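Two hand grippers go head to head at Manddale workshop

Web story, Manddale Local

A small firm on the top floor of the old Pettigrew building in Manddale has spent much of January finding out which of two hand-held grippers is kinder to the people who have to use it, and the results, released to customers and curious neighbours alike, make rather cheering reading for anybody who has ever struggled with a stiff pair of kitchen tongs.

The firm, Darari, teaches robot arms to do ordinary household jobs. It does this by having people carry out those jobs themselves with a gripper in each hand, so that the movements can be recorded and later passed on to a machine. A good deal therefore depends on the gripper. If it is heavy, or pinches in the wrong place, or makes the wrist ache by mid-morning, the person holding it will begin to move in odd ways, and the arm will faithfully learn those odd ways too.

The comparison set Darari's own gripper, now in its second version, against the Kilik, a slimmer model which the firm has been buying in for its smaller jobs. Eight people took part, among them two who had never held either one before, and between them they completed 614 attempts at a list of tasks that will sound familiar to most households: picking up a small round object, passing it from one side to the other, folding a flannel, putting a lid on a jar and taking a teaspoon out of a mug.

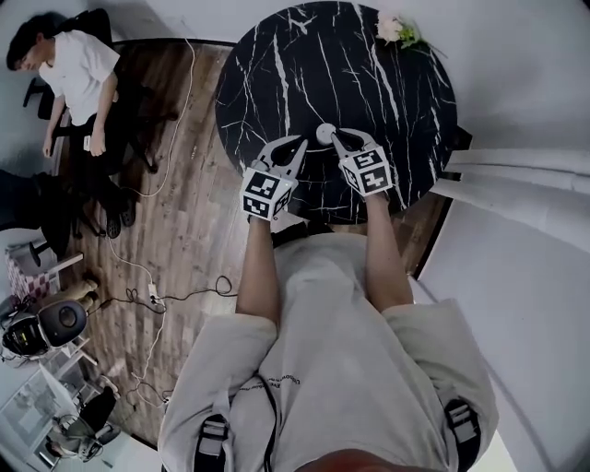 Everybody worked at their own pace and swapped from one model to the other after a proper break, and the order was changed from person to person so that neither gripper had the advantage of fresh arms. The team had wondered whether to limit the whole thing to one hand, which would have been a good deal quicker to run, but decided that most of the trouble in daily use comes when the two hands have to meet and one must let go at just the right moment. That turned out to be a sensible choice, as it was in the handovers that the two models parted company.

On simple picking up there was very little in it. The Kilik was a touch faster with small things, and several of those taking part said they liked being able to see past it to whatever they were reaching for. Once an object had to be passed across, though, the Darari model dropped things far less often, and the firm puts this down to a softer squeeze near the end of the trigger's travel. The flannel gave both of them a hard time, and the report is refreshingly frank in saying that neither would be trusted with the ironing just yet.

Comfort was a more mixed story. People with smaller hands much preferred the Kilik, and one of the newcomers wrote on the feedback sheet that the Darari handle felt "like holding a jam jar by the bottom". The firm has taken that to heart and is making a narrower handle, which it hopes to have ready by spring. It will also be moving the trigger a little closer to the palm, a change that almost everyone who took part had asked for in one form or another.

Each session lasted 33 minutes, which is shorter than a normal working stint, and the team is careful to point out that a longer trial might well show up aches and pains that this one missed. There is also the matter of shiny and slippery things, such as wet plates, which were left off the list this time and which are (as anybody who does the washing-up will know) quite another kettle of fish.

For now the firm will keep both models in use, with the Kilik going to the fiddly jobs and its own gripper to anything that calls for two hands together. A second round of tests is planned once the narrower handle has been made, and Darari says it would be very glad to hear from Manddale residents who would like to have a go, particularly those who are left-handed, as there were none in the first group. No experience is needed, and tea and biscuits are provided. Names can be left at the ground-floor desk of the Pettigrew building, which is open until 5pm.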